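Keeping cucumbers crisp

Cucumbers don't like the cold. The back of the fridge is the worst spot for them, and after a few days there they go soft and get watery patches. Put them on the top shelf or in the door and use them within 5 days. Wash them right before you cut them.
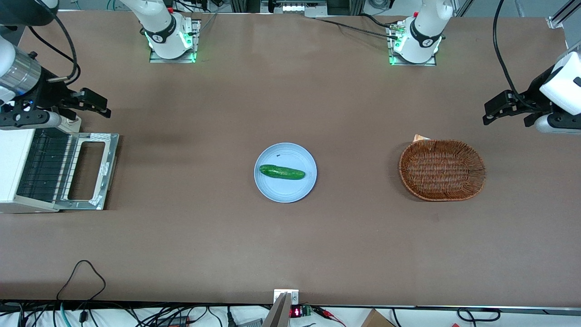
Cut cucumbers dry out fast at the open end. Wrap that end tightly and slice off the first thin piece next time. A whole one for tonight's salad can wait on the counter, on a plate with a slightly raised rim like the light blue one, so it won't roll off. A woven basket is better for bread or onions.

For quick pickles, slice one cucumber thin, add 200 ml of vinegar and a spoonful each of sugar and salt, and chill for 4 hours. Eat them by Sunday if you make them midweek.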